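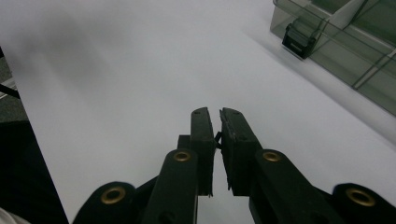
## About Nendetetti

Nendetetti records manual tasks so that robot arms can be trained to repeat them. We work in two ways: an operator performs the task directly with a hand-held gripper, or drives an arm by remote control from a desk in the next room. Most of our recordings are made by the first method.

The hand-held tool has two jaws on a pinned linkage, with brass-colored eyelets in the black arms. Operators learn to bring the pads nearly together and pause before approaching an object. Small parts are picked from a plain white surface.

## What we record

- **Ullov**: sorting and packing of small household items, by hand
- **Urna**: opening and closing storage boxes, by hand
- **Chaimongkol**: the same box tasks, by remote control, on two arms

A standard order is 50 recordings of one task, divided among five operators. Each recording is checked before delivery, and failed attempts are labeled and kept in a separate folder. Clients may ask for the failures as well.

## Staff and training

Operator training is run by Stanisława Jakubowski, who also writes the task sheets. New operators spend about 5 days on the hand-held tool before they move to remote control. Pads are inspected for wear at the start of each shift.

## Visits and inquiries

Clients can observe a session on Thursday afternoons by arrangement. Please send a short written description of the task, with the dimensions and weight of the objects involved.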